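The Yellow Tray

My aunt Maricel Padilla left me a screwdriver. There was other stuff, obviously – a sideboard nobody could lift, eight tins of buttons, a coat that smelled of mints – but the screwdriver was the only thing in the will with my name written next to it. "The long one, to Jasa, who will know what to do with it."

Well, I didn't. I was twenty-six and I'd rung a man out to change a plug.

I should explain about Auntie Maricel. She ran the repair counter at Saludo's in Roremton for most of my childhood, right at the back past the paint, and people brought her anything that had stopped. Toasters, sewing machines, once a musical cake stand. She'd put the thing down, look at it over her glasses and say "What did you do to it?" in exactly the voice my headmistress used. Grown men went red! Then she'd have the back off it before they'd finished lying.

I used to go there after school and sit on an upturned crate eating crisps. My job was the tray. Every tool she finished with went in the tray, and every tool she wanted came out of it, and it was me who had to pass the right one. I was hopeless. I'd hand her pliers when she'd asked for a file. She never snapped, she just held her palm open until I got it right, and some afternoons that palm was out there a very long time.

So, the screwdriver. It came in a jiffy bag from the solicitor in Ilby, wrapped in a tea towel. I put it in the kitchen drawer with the takeaway menus and the dead batteries, and there it stayed until May, when my own toaster packed up and I thought, right. How hard can it be?

I took 60 minutes to get four screws out. One of them rolled under the cooker and is, I assume, still there. When I finally lifted the casing off I found a crumb tray I hadn't known about (I'd had that toaster six years, please don't judge me) and a scrap of foil lying where no foil should be. I picked it out, put everything back with three screws, plugged it in at arm's length and stood there in my rubber gloves watching the bars go orange.

I had two slices, then another two, and then I rang my mum.

"I mended the toaster," I said.

"Did you unplug it first?"

"Of course I did."

"Your aunt didn't, once," said Mum. "Blew every light in Saludo's. She told them it was the weather."

I'd never heard that one. I made her tell it again with all the details, who was at the till, what was on special offer, how Maricel had walked out of the dark shop with her handbag on her arm and stood on the pavement looking up at a perfectly blue sky. We were on the phone until it was nearly time for bed, and Mum cried a bit at the end, and so did I, though I blamed the toast.

After that I got cocky. I did the wobbly door handle and next door's radio. I did a lamp that hadn't asked for it, and I'm sorry to say the lamp is no longer with us. Word got round the stairs, the way it does, and people started leaving things outside my flat with notes on. "Makes a noise." "Doesn't make a noise." The woman from the top floor left a hairdryer and a slice of ginger cake, and I'd have fixed that hairdryer if it had killed me.

What I hadn't got was anywhere to put my tools down. I kept losing the long one under newspapers, or sitting on it. So I went into the market one wet lunchtime and came home with a tray, shallow, sloping sides, the brightest yellow they had. It cost me 900 in the little tokens they give you for bringing jam jars back, which was every token I'd saved since I moved in, and I'd been planning on a kettle.

I set it down that night and put the screwdriver in it, and without thinking I held my hand out, palm up, for somebody to pass it back.

I kept it there for a while. Then I reached over and got it myself, and made a start on the top-floor woman's clock.
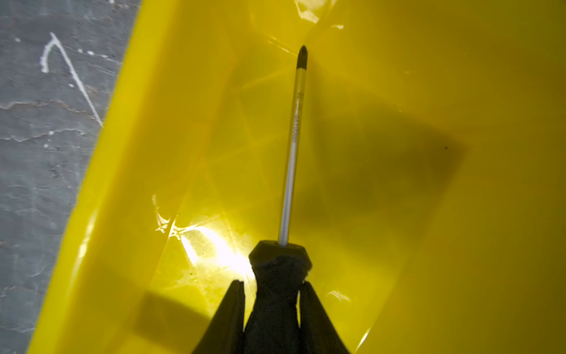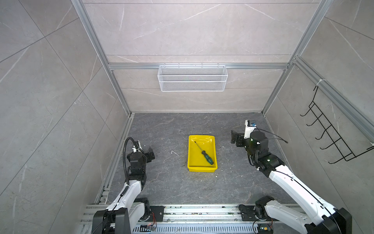

A screwdriver and a yellow tray.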